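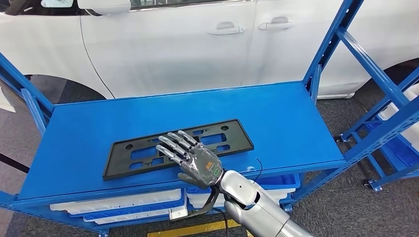 White car, blue shelves.

23 Apr 2020

So I've been meaning to write about giving up my car for ages, and since I'm stuck at home with a sourdough starter that hates me, today's the day!

Quick background for anyone new. Back in January I sold my little hatchback and decided to see how long I could get by without one. I live in Tondham, up the hill from the old Killey bakery, and my job was 8 miles away, so this wasn't the smartest plan. But the insurance renewal had come in, plus the brakes needed doing, plus something under the hood had started making a noise like a coffee grinder, and when I added it all up I was looking at over 2,000 dollars just to stand still. I sat at the kitchen table and thought, nope.

The first week was awful. I missed the bus twice, once because I was standing on the wrong side of the road like a tourist. My shoes leaked. I bought one of those rain ponchos that packs down to the size of an orange and then never, ever goes back to the size of an orange.

Then it got kind of nice? I started reading on the bus (three whole novels by the end of February, which is more than I managed all last year) and I got to know the regulars. There's a lady who does her crossword in pen and a guy with a very fat beagle. My friend Michalis Panagiotou lent me his spare bike for the short trips, and apart from the seat, which I swear is carved from rock, I love that thing.

Groceries were the hard part. You don't realize how heavy cat litter is until you've walked it up a hill. I worked out a system of smaller shops, 5 days out of seven, with a backpack and one of those wheeled carts my grandma used to have. I felt silly with the cart for maybe ten minutes. Now I'd fight you for it.

And of course now I'm not going anywhere at all, so the whole experiment is sort of on pause. I miss the bus, if you can believe that. I miss the beagle! I've been taking the bike out early in the morning when the streets are quiet, just down to the river and back, and you can hear so many birds it's almost rude.

Will I buy another car someday? Probably - my sister just moved out to the sticks and there's no bus within miles of her. But I'd want something small and cheap, and I'm not even looking until the summer. If you've gone without one for longer than me, tell me how you handle the cat litter. I'm serious, leave a comment.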